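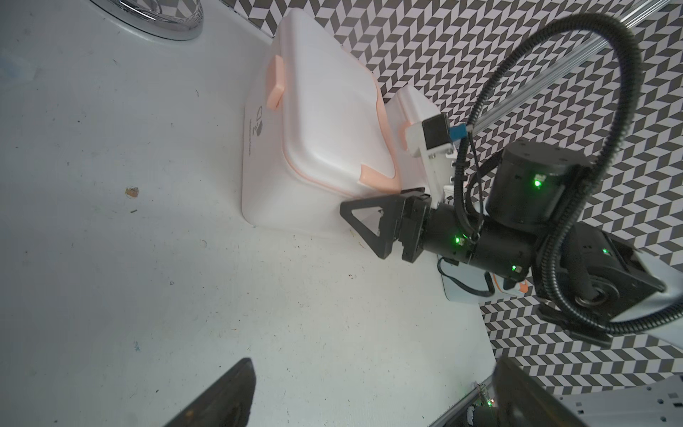 **Figure 3.** Clip-lid storage box on the bench, one of the arms alongside. Three clips on the lid can be seen from this side.

### 4.2 Closing and opening lidded boxes

Of the kitchen chores in our list, the lidded box looked like the easy one. Small, light, hard-sided, doesn't spill if empty. It was put in as a warm-up before the harder jobs (folding, wiping, sorting cutlery) and ended up taking most of November. We report it at length because the failures say more about where machines stand on household work than the successes do.

The chore has two halves. Opening: get a finger under each clip, lift until it lets go, take the lid off, put it down somewhere it can be found again. Closing: the same in reverse, with the added step that the lid has to be seated before any clip is pressed. A person does the closing half without looking. Thumbs find the clips. Neither of our policies has anything like thumbs.

We ran 2780 attempts in all, over both halves, with two policies. The first, Grernach, was trained on demonstrations from a single operator. The second, Hetano, was trained on the same set plus 747 extra demonstrations in which the operator made a mistake and then put it right. Objects and lighting were kept the same for both. Start pose of the box was not - it was turned by hand between attempts so that the lid faced a new way each time.

Opening went better than expected. Clips are stiff but they are forgiving, and a finger that comes in a bit low still catches the lip. The usual fault was pushing the whole box along the table instead of lifting the clip. With one arm holding the box and the other working the clip this mostly went away. Mostly. If the holding arm came in late the box had already turned, and the second arm then worked at the place where the clip used to be. Grernach would keep at this until the time limit. Hetano tended to back off and look again, though not always at the right side.

Closing was the poor half. Three faults, in order of how often they came up:

- lid not seated, clip pressed anyway. The clip goes down, feels right to the force reading, and holds nothing
- lid seated, far clip missed. The wrist view loses the far side once the gripper is close, so the policy has only its last guess to go on
- box tipped. Rare, but it ends the attempt every time

The first is the one we worry about. A box which looks shut and isn't is worse in a real kitchen than one left plainly open - somebody will pick it up by the lid. Our scoring originally counted clips down as a success. After Fergal Mulcahy pointed this out we rescored every closing attempt with a lift test: raise the box by its lid, hold for 8 seconds, pass only if nothing comes loose. Scores dropped for both policies, Grernach the more so. All closing results in this section use the lift test. Earlier numbers shown in the Coughlan workshop talk do not, and shouldn't be compared.

A note on finish. Glossy plastic on a white top is hard going for the wrist cameras, edges wash out and the depth estimate wanders. We tried a matt tabletop sheet for one day and the policies did better with it. We took it out again. Nobody at home puts down a sheet before closing the leftovers, and the aim here was the chore as it is.

Time is the other matter. We set the limit at 10 minutes per attempt, which is generous to the point of silly for a lunch box. Most passes came in well inside it, but even the quick ones are slow next to a person, and a good share of the time is spent hovering before contact. Whether more data cures the hovering we can't say from this set. Adding the recovery demonstrations did not cure it, they only made the hovering more usefull.

So, can the machine put the lid on? Sometimes, with two arms, on a known box, with somebody checking after. We would not yet call that doing the chore. The Nilar trials in Section 4.3 use the same setup with screw-top jars, where the seating problem comes back in a diferent form.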